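Two Arms and a Brown Cloth: My Spring Build at the Lelholm Workshop
Student project report, April 14, 2020

So the short version of my proposal was "make two robot arms fold a cloth." My advisor wrote "ambitious" next to it in pencil, and I took that as a compliment. I've been at it all term in the shared workshop at Lelholm, and this report covers where the build is now, what I'd change, and what has to be done before the final demo in May.

I picked cloth because everybody in my section was stacking blocks. Blocks are nice. A block is the same shape after you drop it! A cloth is a new problem every single time you let go of it, and I wanted something that would force me to deal with grasping properly. I ended up using one brown cloth for nearly everything, mostly because it shows up well against the pale tabletop and I got tired of re-tuning the color threshold (more on that in a minute).

The arms work as a pair. Each one has a two-finger gripper, and there's a small camera mounted down by the gripper so I get a close view of whatever the fingers are about to grab. I wrote the control code from scratch and I call it Rendcombe, after the street I grew up on. It's 2,346 lines right now and a good chunk of that is me printing things to the terminal so I can figure out what went wrong.

The grasp I settled on is a pinch at the edge. One finger goes on top of the fabric, the other one slides in underneath near the table, and then you close. Sounds easy. My first version came straight down from above and tried to pinch a wrinkle, and it would grab a tiny bit of fabric and lose it halfway up. Coming in from the side was way better, but the lower finger has to travel really close to the tabletop without digging into it, and that took me most of two weeks.

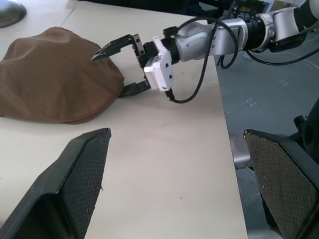
I logged 322 grasp attempts with the side approach once the height was dialed in. The first 61 I threw out, since I'd set the table height wrong in the config file and didn't notice (yes, I felt dumb). Of what was left, the misses mostly came from the lower finger pushing the hem along instead of going under it. Slowing down the last bit of the approach helped a lot, and so did tilting the gripper a few degrees.

Color detection was the other time sink. The lights at Lelholm are on a motion timer, so if I sat still and stared at my laptop they'd go off in the middle of a run and the threshold would fall apart. I switched to the Han filter from our vision class notes, which smooths out the brightness before it looks for the cloth edge. It's slower, roughly 91 milliseconds a pass on my old laptop, but I'm not in a hurry.

Cables! Plan your cables before you plan anything else. I lost a whole evening to a loop that was just short enough to tug on the wrist when the arm reached all the way out. I've left a lot more slack now and it looks messy, but it moves.

Still on my list for May:

Get both arms to hold a corner at the same time without stretching the cloth
Write a real stop routine so I don't have to lunge for the power switch
Redo the table height calibration so it runs at startup
Try the thinner towel from the Sornberg kit, which I haven't opened yet

If there's time after that I'd like to attempt a full fold in half. I have the motion sketched out on paper and the first half of it coded, and the second arm still needs its own height offset before I can run it.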